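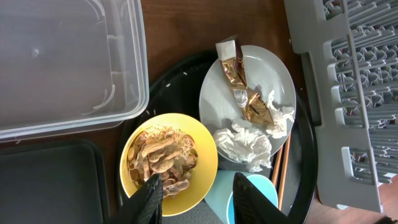
The table-clearing cell at Siltamley went back into regular use on Mon 4 September after most of August on the bench. The cell has two arms, one wooden table and whatever dishes we feel like putting on it. It had been getting worse since early summer, and by the end the left arm was closing short on anything thin. Chopsticks were the worst. It would pick up a plate with no trouble and then miss a chopstick on the same tray.

Dénes Gál took both grippers apart in the first week. The finger mounts on the left side had worn enough to let the tips rock when they met a hard surface. He replaced the mounts on both arms, so they would age together, and kept the old fingers, which were still straight. The mounts came from Marnero, and the first set had the wrong hole spacing, which cost us another week.

The wrist cameras were next. Each one had shifted a little on its bracket, and the picture no longer agreed with where the fingers were going. Dénes cleaned the lenses, tightened the brackets and ran the full calibration twice. The second run matched the first, so he left it alone.

Anoma Weerakoon rewrote the startup check while the arms were down. It now opens and closes each gripper 6 times at low speed and compares the readings before it lets anyone load a task. If the two sides disagree, it stops and says which arm. The old check only looked at whether the motors answered. 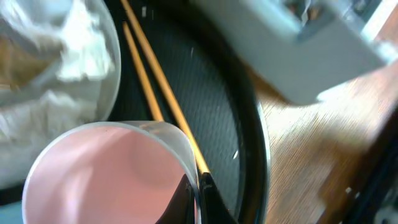 Robot Cells

For testing we went back to the snack table layout — bowls, cups, chopsticks and a black tray, with trash mixed in. It is a fussy setup. Peanut shells slide, tissues snag on a fingertip, and a foil wrapper changes shape once it has been squeezed. We also like it because a gripper that closes a little out of line will show it on a chopstick long before it shows it on a bowl.

The plan is 200 runs per arm before the next inspection, with the grip force left where it is. Please don't raise the force if something slips. Write down what slipped and which arm had it, and leave the rest to Dénes.

A few things have changed for anyone booking time on the cell:

Wipe the fingers with a dry cloth at the start of your session and again at the end. Salt and shell dust get into the joint behind the tip.

Park both arms using the menu. Pushing them back by hand is what moved the camera brackets in the first place, as far as we can tell.

Keep cables behind the arms clipped to the rail. Two of the clips are new and stiff, so press until they click.

The logbook is back on paper. It hangs on the side of the Fakir cabinet, and the mount inspection is due every 300 hours. Write your hours in even if you only used one arm.

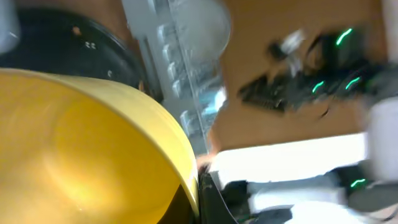
Gilmar Caldeira
Cell Maintenance Lead

I'll be doing the inspections myself through the fall. They take a morning, and the cell is closed while the grippers are off, so check the booking sheet before you set up a table. Spare mounts are in the second drawer, in a bag marked with the correct hole spacing. If the startup check stops on you, leave the message on the screen and come find me or Anoma.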